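Bench notebook, Grodesance trial unit
Monday, March 8, 2021

Second week with the Brulo two-arm kit on loan from Mikengate. The question is still whether we buy, rent for the season or send it back. Entry covers garment handling only; the cup and tray tests are in the other book.

Firmware reflashed on both arms before starting. Homing fine. Left wrist still reports a small offset after a cold start, so I zeroed it by hand and noted the value on the lid of the controller box. Grip force at 44 per cent for everything today. At the supplier's default the jaws marked the thin nylon samples on Friday.

Test item is the hooded jacket, laid out flat, zip towards the bases. Both grippers take hold near the middle, close together. I want the hood left alone at this stage – the sleeves are trouble enough, and the right one bunches up near its arm. Scripted run first, then teleoperation with the same start pose.

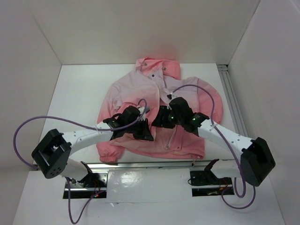
Yaneth Arango disagrees with the close grip and would start from the hem corners, on the grounds that a centre grip tells us little about folding and the Mikengate quote is for a folding package. She also wants the rental terms in writing before any more hours go into it.

Fair on both counts. Hem corners go in tomorrow's script, 10 runs, same force setting.

Service notes: manual gives 2 pages to cable routing and says nothing on strain relief at the wrist. Asked the Cáceres office for the drawing. Spare jaw pads are sold in packs of 3, delivery time not stated.

Orlando Ñahui has the controller key until Thursday.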